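Teaching by Hand at Bendovside

Our small group at Bendovside teaches a robot arm by remote control. Kamala Varghese drives the arm and Sudheer Kurup keeps the notes. In July we recorded 322 tries of many small tasks. 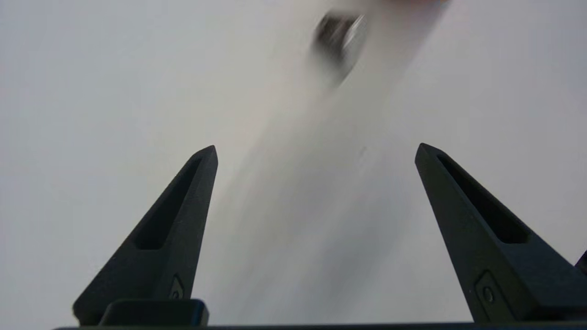 Fingers open, and something passing fast between the camera and the plain background.
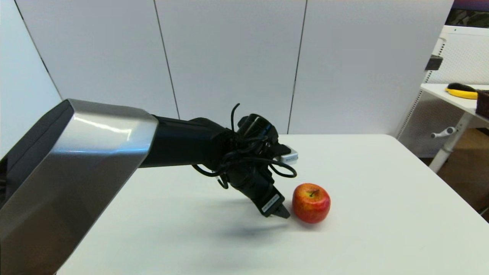 The arm near the apple — fingers pointing down. 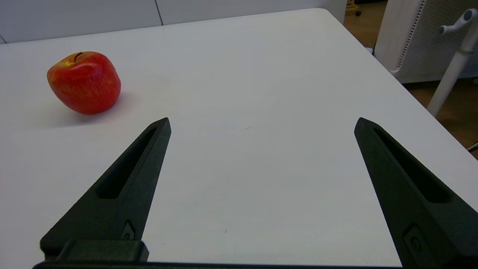 Apple and open fingers, from close.

A new driver needs up to 40 tries before the movement becomes calm. We ask everyone to go slowly at first and to stop when the hands are tired. Visitors may try the controls on Sunday.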